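Home · Explore · Lists · Log in

Remo Martinelli
Patching and painting the back bedroom at Trestdale this week. Thread on the long wall, mostly for my own records. 1/

Filler: two passes. The first shrinks in anything deeper than a screw hole, so leave it proud and accept the sanding. 2/

Sanded with 90 grit to knock the ridges down, then something finer by hand. A work lamp held flat to the wall shows every trowel mark. The ceiling light shows none of them. 3/

Mist coat on the new plaster – cheap matt emulsion, thinned. Hwa-young Cha uses more water than I do and gets fewer runs. Will copy her next time. 4/

Top coat is plain white. Some 14 square metres once the window is taken off, two coats, one tin. Leftover decanted into a jar and labelled with the room and June. 5/

Cut in first, roll while the edge is still wet. On the chimney side I stopped for a phone call and there is a visible band. That section gets a third coat on Friday. 6/

White marks easily in the first fortnight. Furniture stays 90 mm off the wall until then – I cut a batten to length as a spacer, quicker than a tape. 7/

Skirting next. Separate thread. 8/

We use cookies to improve your experience. Accept all · Manage settings 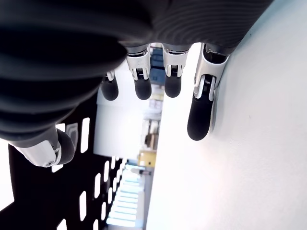
Close in on the white, fingers down.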